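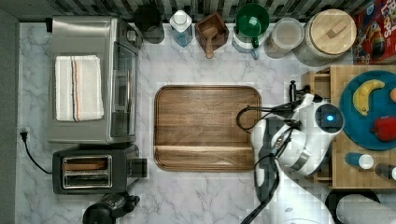 The toaster oven, with the striped towel on top.

18 shares | 20 comments

Please Keep Your Boring Blog

I love a boring blog. I mean the kind where a woman in another state tells me what she packed for lunch and how the dog did at the vet, and then signs off until next time. I will read every word of it with my coffee and go looking for the older ones!

My own blog has 559 posts on it now, and I'd guess more than 171 of them are about supper. I went back through a bunch of them on Friday when we moved everything over from Sultell (slow, but it got there) and I had the best evening. There was the whole saga of the gravel on Kudley Road. There was the week I painted the hallway a green I was so sure about — and the very next post, where I painted it back. I had forgotten all of it, and there it was in my own words, typos included.

People keep telling me blogs are over and I should just put up a photo with a line under it. I do that too, and I like it fine. But a photo doesn't tell me what I was worried about that day, or what my mother said on the phone that made me laugh so hard I had to pull over. You need a few paragraphs for that.

So if you quit yours because you thought your life wasn't interesting enough, please go back. You don't need a theme or a schedule. Skip the apology for being gone so long (I never hold it against anybody) and start with whatever is on the stove. I want to hear about the neighbor's rooster and the coupon that didn't scan. I'll be over in the comments, probably writing too much.

Last updated in August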